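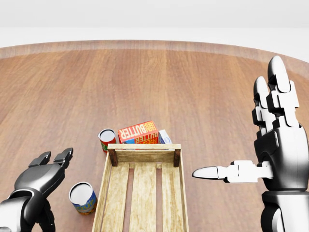 Fig. 1. Crate, groceries and both hands in the simulator, head view.

Session 4: Packing the crate in simulation
Workshop build notes, Kevser Ağca. Updated 12th August.

We finally get to move something today! The shared bench still has only one working forearm on it (Barış Altıntaş is rewiring the other), so everything in this session runs in the simulator. Please open the Okonkwo scene file before you touch any code.

The task is simple to say and great fun to get right: pick up a can, carry it over the side wall, put it down on the slats. Start with the blue-labeled can to the left of the crate. It stands in the open, so the hand has plenty of room to come at it.
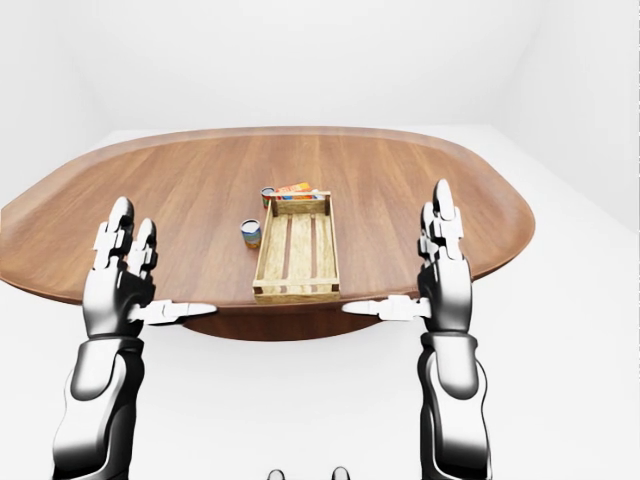 Fig. 2. Wider view with both arms raised in front of the table.

Check the ready pose first. Fingers up, thumbs pointing inward, nothing touching the table. Save it as a named pose - you will come back to it constantly.

Then write your waypoints for the left arm only. Set the speed limit to 15 percent for the first run and go up to 60 once the path is clean. Keep the hand above the walls until it is over the slats. Last December we lost a whole evening to a thumb that kept clipping the side board, and I still loved every minute of it. 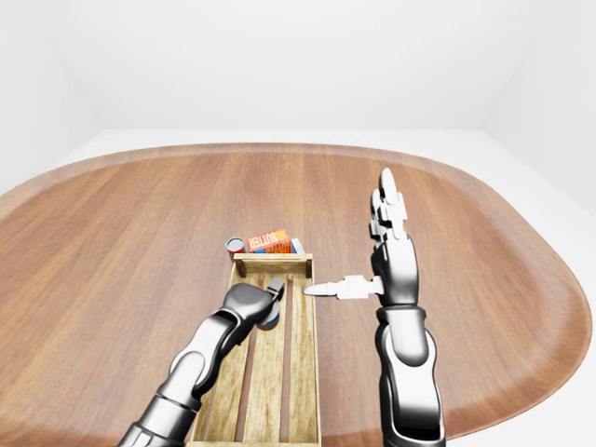 Can we copy these waypoints straight onto the bench arm?
Only after you re-measure the table height and redo the joint zeros, and then at 15 percent again.

For next time: the butter box. Boxes need a different grasp, so read Sinan's page on finger spacing.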